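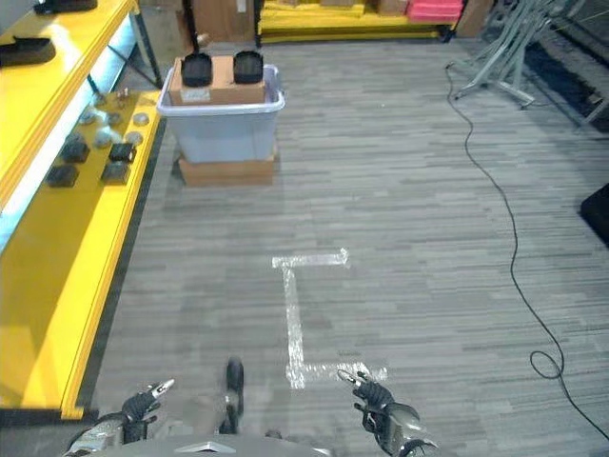
O orçamento do segundo semestre de trabalho da Plamia foi gasto quase todo em coisas que não são robôs, e convém dizê-lo já, antes que alguém chegue à tabela de despesas e se assuste. A parte cara do projeto, os dois braços, estava paga desde setembro. O que consumiu o inverno foi o resto: prateleiras, bandejas, fita, espuma, cabos. As prateleiras amarelas foram a compra mais discutida e são também a que mais uso tem. É na de baixo que ficam as peças de ensaio, os discos cinzentos atrás e os blocos pretos à frente, dispostos em grelha para que a pinça os procure sempre no mesmo sítio. A marcação no chão, em forma de I, foi feita com fita branca e custou menos do que o café da reunião em que se decidiu fazê-la.

Relatório de progresso, Projeto Ferico
Destinatário: Fundo Wubshet, linha de equipamento
17 de março de 2021

1. Situação geral

O plano aprovado previa uma estação móvel de recolha e arrumação de peças pequenas, com dois braços, a funcionar numa sala comum. A estação existe e move-se. Arruma peças quando estas estão onde o plano diz que estão. Quando não estão, arruma menos.

Na candidatura escrevemos que a sala "dispensaria obras de adaptação". Continuamos a defender a frase, desde que não se leia com muita atenção. Não houve obras. Houve uma mudança de tomadas, duas semanas a discutir a alcatifa e a transferência do arquivo para o corredor, onde permanece.

2. Despesas

Estantes e suportes: 652 euros. A proposta inicial era da Allska e vinha com montagem incluída. Recusámos a montagem para poupar e montámos nós, em três tardes. A poupança é real se as tardes forem consideradas gratuitas, critério que a contabilidade aceitou sem comentários.

Bandejas, caixas e peças de ensaio: 331 euros. O valor ficou abaixo do previsto porque reaproveitámos cartão. O cartão tem, aliás, um desempenho muito digno como elemento de apoio: sobe uma caixa à altura pretendida e não exige contrato de manutenção. Pedimos, ainda assim, que não se tome isto por argumento para reduzir a verba do próximo período.

Peças sobresselentes para as pinças: 2371 euros. É a linha mais pesada e a única em que nos desviámos do orçamento. A candidatura previa um conjunto de pontas. Comprámos dois, depois de perceber que o prazo de entrega do fornecedor era superior à duração de toda a fase de ensaios. O segundo conjunto está fechado numa gaveta e esperamos sinceramente não voltar a falar dele.

3. O que falta comprar

Uma bancada com altura regulável. Continuamos a trabalhar com alturas fixas, e cada alteração obriga a desmontar uma prateleira, acertar os níveis e repetir a calibração. Temos duas propostas em cima da mesa. A da Allska é mais barata e não indica prazo. A outra indica prazo e não é mais barata.

Calhas para os cabos. Estavam no orçamento original, foram cortadas na revisão e voltam agora a ser pedidas pela mesma equipa, com as mesmas palavras. Um cabo solto no chão é um problema pequeno até uma roda passar por cima dele.

Um segundo jogo de baterias. Sem ele, o dia de trabalho divide-se em ensaios e em esperar que carregue. A espera tem sido aproveitada para escrever relatórios.

4. Calendário

Os ensaios com peças em grelha terminam no prazo. Os ensaios com peças fora de ordem começam um mês mais tarde do que o previsto e dependem da bancada. Se a encomenda for autorizada neste trimestre, mantemos a demonstração final em setembro. Se passar para o seguinte, a demonstração também se mantém, com as prateleiras que temos e um programa mais modesto.

5. Pedido

Solicitamos a transferência do saldo da rubrica de deslocações, que neste último ano não teve grande procura, para a rubrica de equipamento. As duas propostas da bancada seguem em anexo, juntamente com as faturas. A da fita está agrafada à das bandejas.

A equipa do Projeto Ferico, Plamia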